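**#505 - table 7: white top rocks, small stuff rolls off the far side**

Opened by: Eduardo Bautista
Site: Clumurby, back workroom
Priority: medium (was low)
Status: open / waiting on part

**Apr 28, 2023**

09:10 - Complaint from bench users. Light wood table with the big white board laid on top. Board moves when you lean on it. Rods won't stay put, glue sticks roll. Someone lost a cap under the radiator. Asked for a fix before the May sessions.

09:25 - Looked at it. Two separate problems I think:

- board slides on the wood (no grip under it)
- one panel seam is proud, you can feel it with a fingernail. Clear box set down over the seam wobbles

Didn't see any damage to the table itself. Old varnish, fine.

09:40 - Checked the table legs first becuase that's usually it. Level front to back ok. Left to right off by a hair, turned the foot on the window side half a turn. Ok now. Board still slides. So not the legs.

10:05 - Lifted the board off. Heavier than it looks, get a second person. Underneath: bits of dried glue, one paper label, crumbs. Scraped and wiped. Put back. Slides LESS but still slides.

10:20 - Tried rubber shelf liner from the supply closet, strips at the corners only. Grip is good. But now the middle sags a touch when you press and the seam is worse. Took strips out again.

10:50 - Full sheet of liner under the whole thing, cut short so it doesnt stick out past the board. Much better. Leaned on it with both forearms, no movement. Seam same as before, no worse.

11:15 - Rod into the clear box, tube left lying loose on the board to see if it goes walkabout.

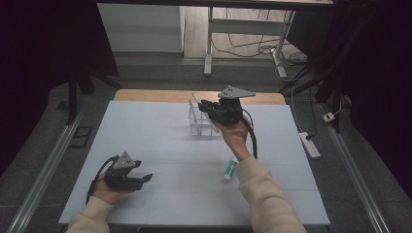

Kowalchuk wrote back on the ticket that the sliding was never the main gripe, it was the box tipping whenever it sits on a join, and could we please either flatten the joins or mark where not to put it. Also wants to know if the board can go closer to the far edge, people reach over it and drop things in the strip of bare wood at the back.

11:40 - Re the above:

1. Flattening. Can't sand it, will ruin the white face. Seam is only high in one place, near the middle. Could be the panel or could be the backing. Need to look from underneath again.
2. Marking. Can do today. Pencil only please, NOT tape, tape leaves gunk.
3. Moving the board back. Possible but then you get the bare strip at the front instead and sleeves catch on the board edge. Would rather leave it. Open to argument.

13:05 - Board up again (thanks to whoever grabbed the other end). Found it. Backing strip behind the middle seam has come unstuck along about 5 inches and is folded over on itself. That's the bump. Peeled the fold flat, pressed down, it pops back up. Glue is dead.

13:30 - Tried glue stick on it just for a stopgap. Don't bother. Holds until you turn the board over.

13:45 - Called Risier re replacement backing strip. They have it, sold by the roll only, 500 per roll in whatever unit they use, need to check if thats inches or cm before ordering. They said the Clatitska store might cut a short length. Left message there.

14:20 - Temporary fix: trimmed off the folded part with a knife. Seam nearly flat now. Box stands on it without rocking if you set it down square. Still rocks a bit on the one corner. Pencil marks put either side of the bad spot.

14:35 - Rolling test. Glue stick laid on board, longways and crossways, gave the table a nudge. Stays longways. Crossways it rolls toward the window. So table still not dead level or my half turn was too much. Backed the foot off a quarter turn. Stays both ways now.

**For anyone using table 7 meantime**

- keep the box clear of the pencil marks
- caps ON the glue sticks, the white ones go missing constantly
- don't pull the liner out from under, it's meant to be there
- don't lift the board alone

**Still to do**

- [ ] Clatitska to call back re cut length
- [ ] confirm unit on the Risier roll
- [ ] new strip on, board back down
- [ ] check other white-topped tables for same fold
- [ ] Kowalchuk to say yes/no on leaving the back strip as is
- [x] foot adjusted
- [x] liner down

Leaving open. Priority bumped to medium, want this closed before May sessions start. - E.B.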